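Vuria round bin, small, white

Bedroom size. Wrappers, tissues, scraps, the odd receipt. Stands on the floor by the bed or under a desk and doesn't take up much room. Open top, no lid, no pedal, nothing to snap off.

From Cormont, same people as the Irnthorpe shelf range. Restocked in June, the last lot went quick.

**Good for**

- snack wrappers and foil
- dry bits from a desk or nightstand
- kids rooms, they can see where it goes

**Not so good for**

- kitchen scraps (get the Du with the lid)
- anything hot
- wet stuff without a liner
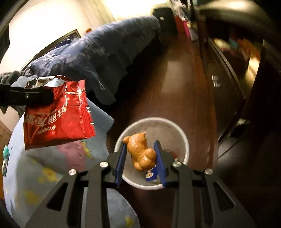
**Do I need a special bag for it?**

Any small wastebasket liner will do, or a grocery bag with the handles tucked over the rim. Plenty of folks skip the bag and just tip it out when its full.

**Color**

White only for now. Gray was talked about, no date. White shows crumbs on the inner wall, fair warning. Wipe with a damp cloth and a drop of dish soap, dry it before a new bag goes in. No scouring pads, they dull the finish.

**Getting the most in**

Foil is the problem. It springs back and fills the bin with air. Fold wrappers flat or give them a twist first. Crumbs out of the pack before you toss it, otherwise they end up under the liner and you get ants in summer. Empty it every 2 or 3 days if theres food wrappers going in. Dry paper can sit longer.

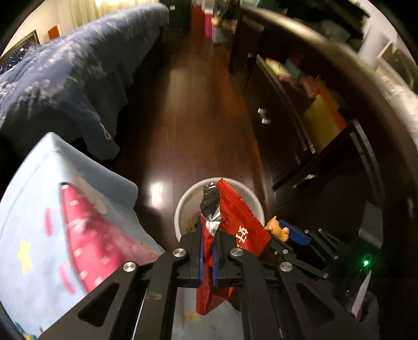
Same goes for bins kept close to a bed. Blankets slide off and drag over the rim, so leave a hand's width of gap. Small toys go in by accident too, check before you tie the bag. We get the emails.

On wood floors it can slide a bit when bumped. Stick-on felt dots fix that, not included, any hardware store has them. Lift it when you mop, dont leave it standing in a puddle.

**Ordering**

- Item no. 52
- Sold singly or as a pack of 3
- Packs come nested, twist gently to seperate, don't pull straight up
- Returns fine if unused, keep the carton

Trade orders, hotels and dorms: ask for the Cormont bulk sheet. We did 2000 of these for one dorm job so quantity isn't an issue, just give us some lead time. Bulk packs ship without the paper sleeve.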